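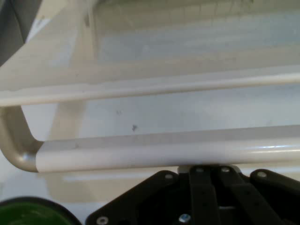

Drying rack, part 5: joints, slope and the tray

6/1/21

Part 4 ended with the rack assembled and standing, and with a promise to say something about the joints. I have now had enough time with it to do that.

For anyone coming in at this point: the rack is a tubular one in white, bought secondhand, and one corner elbow is not original. The replacement is tan. I asked the seller about it and was told the old one had split at the socket. Vorside, who made the rack, stopped listing parts for it some years ago, so the previous owner took an elbow of the same nominal size from a Huet shelving kit. It fits. The color is wrong and I have decided not to paint it, as paint on a part that gets handled and wiped every day will chip within a month or two.

Joints

The elbow meets the white rail at a visible seam. I checked it by running a fingernail across in both directions. There is a slight step going from tan to white and none that I can feel going the other way, which suggests the elbow is a touch undersized on the outside. It makes no difference to the strength. It does make a small ledge where soap film collects, and I go over it with an old toothbrush when I do the sink.

I did not glue anything. A glued joint is quieter when you put a pan down on the rack, but the whole thing then has to be cleaned as one piece, and my sink will not take it. Dry-fitted, it comes apart into pieces I can soak. If a joint works loose, one turn of thin tape on the tube before pushing it home is enough. Two turns and you will be fighting it the next time you want it apart.

Slope

The tray behind the rails is molded plastic with shallow steps in it and a faint raised texture toward the edge. The steps are meant to carry water down to the low side. They only do this if the rack has some fall on it, and my counter is very close to level. On the first evening I poured in a measured cup of water and a good part of it stayed where it was.

I tried three things:

Folded card under the rear feet. Worked until the card got wet.

Rubber furniture pads, 5 mm. Better, although the rack crept forward on the counter when loaded.

Two Skundus shelf shims, trimmed to length and stuck to the rear feet with silicone. These have stayed in place and the water goes where it should.

With the shims in, the same cup drained down to a thin film in 25 minutes. I would like it faster, but the film is from the texture holding water by surface tension, and more slope will not do much about that. A wipe with a cloth does.

Load

I weighed what I normally put on the rack after dinner for two people. The heaviest single item is the cast iron lid, and I keep that off the rails altogether. The rest is plates, glasses and one saucepan. A dinner plate from my set is 493 g and a glass is 111 g, so a full rack of those is well short of anything that would trouble the tube.

What the rails do not like is a point load in the middle of a span. With a heavy pan hung by its rim, the front rail deflects enough to see. Move the pan toward a corner, next to an elbow, and the deflection is gone. I now put heavy things at the ends and glasses in the center. This is the reverse of how I loaded my old rack and it took a while to stick.

Cleaning

White shows everything. Coffee grounds, pepper, bits of burnt onion – all of it ends up on the flat surfaces between the rails, where a cloth passes over without picking much up. A damp paper towel folded to the width of the gap gets most of it in one pass.

For limescale I use white vinegar and water, half and half, left on for ten minutes and rinsed. I tried the Drekance descaler as well. It was quicker, and it also took the shine off a test patch on the underside of a rail, so it has gone back under the sink for use on the kettle.

Reader mail

Wanda Gallagher wrote in after part 4 to ask whether the diagonal supports can be left off to make the rack fold flatter. On mine, no. I took them out and the upper rail could be pushed sideways with one finger. Put back, it is stiff again. If storage space is the problem, pull the elbows and store the tubes in a bag.

She also asked about replacement feet. I have not found any that match. The originals are a push fit over the tube end, and a plain rubber chair tip in the right diameter should do the same job. I plan to buy a set in September when I redo the counter sealant, and will post the size once I have measured the tube properly with calipers.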